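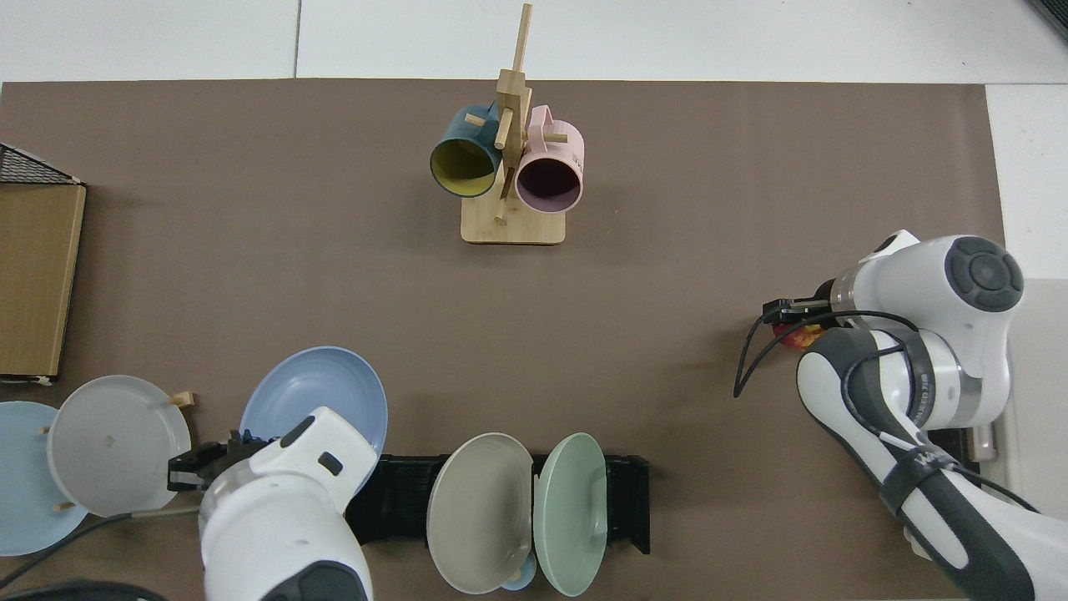

若手研究者の渡航助成、今年度の募集が始まりました

お待たせしました! 海外の研究室に滞在して共同研究を進めたい若手のための「クリドバーグ渡航助成」、2025年10月から新しい枠組みで募集が始まっています。

いちばん大きな変更は、受け入れ先の広がりです。これまではブロクサムとレスデールの二拠点に限られていましたが、今回から協定を結んでいない大学や公的研究所も対象になりました。「行きたい研究室があるのに協定がない」という相談を毎年のようにいただいていたので、編集部としてもこれは本当にうれしい知らせです。

助成額は一件につき上限400万円、滞在期間は最長11か月。採択予定は50件で、分野は問いません。人文系の方、どうか遠慮なさらずに! 前回は人文・社会系の応募が少なく、審査にあたった小椋匠さんも「史料調査やフィールドワークの計画をもっと読みたかった」と話していました。

もうひとつ、地味ですがありがたいのが書類の簡素化です。研究計画書は4ページから2ページに減り、受け入れ承諾書は応募の段階ではメールの写しで足ります(正式な書面は採択後の提出です)。予算の内訳も費目ごとの概算でよくなりました。浮いた時間は、ぜひ先方の研究者とのやりとりに使ってください。

昨年度の採択者、マ・ウンソンさんからは、レスデール滞在の便りが届いています。河口の堆積物を調べる小さなチームに加わり、5月に現地の若手と共著の論文を投稿したとのこと。「最初のひと月は装置の予約の取り方すらわからず焦りましたが、毎週の進捗会で遠慮なく質問できる雰囲気に助けられました。次は向こうの学生をこちらに呼びたいです」。その受け入れ側の費用も、新しい枠組みでは二週間以内の短期招へいに限って申請できます。

応募は共同研究支援システムJaroから。初めて使う方は利用登録に数日かかりますので、お早めにどうぞ。所属長の確認欄は今年から電子承認になり、押印は要りません。共同研究者が複数いる場合は、代表者が一括で入力します。

オンライン説明会も開きます。定員は100名、所属を問わず参加でき、前半は制度の説明、後半は採択経験者への質問の時間です。マさんも現地からつないで参加してくれる予定です。学生の方の聴講も歓迎します。申し込みはJaroのお知らせ欄から、質問の事前送付も同じ画面でできます。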